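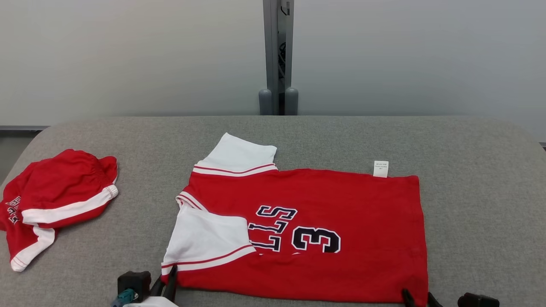
Call for participants: ginger and post-exercise muscle soreness

The Murakami study is recruiting adults for a trial of dried ginger root taken with food. The trial compares two daily amounts of ginger with a placebo and records muscle soreness after a fixed session of leg exercise. It is run from the Sernska nutrition unit in Ukby. Henrik Ehlers is the study lead.

Who can take part

You should be over 18, in general good health and able to climb stairs without pain. We need 134 people. You cannot take part if you use blood-thinning medicine, have had gallstones, are pregnant or breastfeeding, or are allergic to ginger, turmeric or cardamom. People who already take a ginger supplement may apply, but must stop before the first visit.

What is involved

There are 5 visits, each lasting 80 minutes. At the first we take a blood sample and a short diet history. Capsules are taken with breakfast and the evening meal. Normal cooking with ginger is allowed up to one teaspoon a day - please write it in the food diary. Painkillers should be avoided for two days after each exercise session, and any that you do take must be recorded.
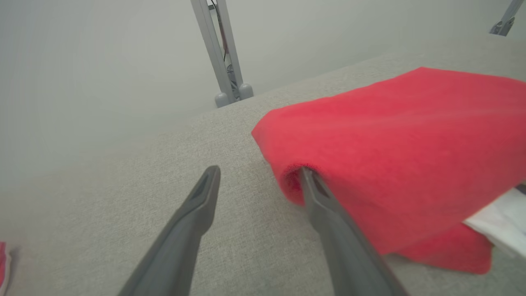
Red towel on a grey fabric surface.

Exercise visits take place in the ground-floor room of the Boster building. Changing rooms and showers are next to it. Bring indoor shoes, a towel and a change of clothes. Do not eat in the two hours before you arrive. 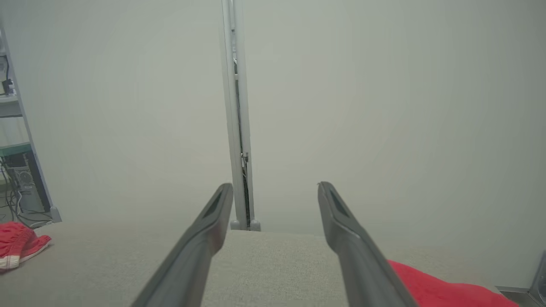

Soreness is scored by the participant on a paper scale, once in the morning and once at night. The same scale is used at each visit, after a short period of rest, and is filled in at a table. Please lay the sheet on something hard, such as a clipboard. A finely textured, felt-like covering of the sort on the tabletop shown here lets a pen go through the paper, and torn sheets cannot be scanned.

Payment and how to apply

Participants receive 40 euros per completed visit. Travel is not paid separately. You may leave the study at any time without giving a reason, and visits already completed will still be paid.

To apply, write to Edeltraud Böttcher at the Sernska nutrition unit, giving your age, current medicines and the times of day that suit you. Applications opened on 15 Jan 2019. The last first visits will be held in May.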